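Chapter 5
Grasping in Cluttered Spaces

The exercises in Chapter 4 used a single block on a bare table. Position error was the only quantity of interest, and a gripper that arrived within a few millimetres of its target could be counted as correct. Household tasks are less forgiving. A drawer has walls, the walls limit the angle of approach, and the objects next to it limit the path of the arm.

This chapter follows the second-year project course at Kedville, in which student teams program an arm to work at a kitchen counter. Each team is given the same task list in March and has 52 hours of bench time. The worked data come from the Bikari team, which logged 300 trials, 194 of them with the drawer open.
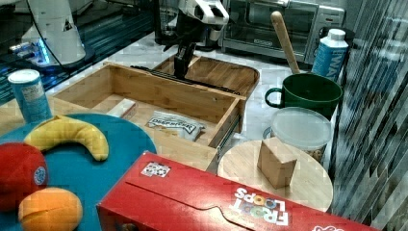 Margit Rønning

5.1 The drawer as a constraint

An open drawer is treated here as a rectangular box without a lid. Let the inside width be w and the width of the opened gripper, measured across the outside of both fingers, be g. A vertical approach is possible only if w is greater than g plus twice the position error. The rear wall needs separate treatment. With the fingers against the rear rim, any further downward motion loads the wall and not the object, and the joint torques rise before the target has been touched.

The contents of the drawer matter as well. A snack bag changes shape when pressed and reflects light unevenly, so its outline is a poor guide to where it can be held. A small block keeps its shape, but if it lies near a side wall one finger may have no room to pass beside it. The two cases call for different grasp plans and are taken up in Sections 5.3 and 5.4.

5.2 Obstacles outside the drawer

Tall items set the minimum height for sideways travel. On a counter holding a mug with a wooden spoon standing in it, the relevant height is that of the spoon. Students often enter the height of the mug, and the planned path is then too low.

Before starting Exercise 5.1, measure the gripper in its fully open position and record the value in millimetres.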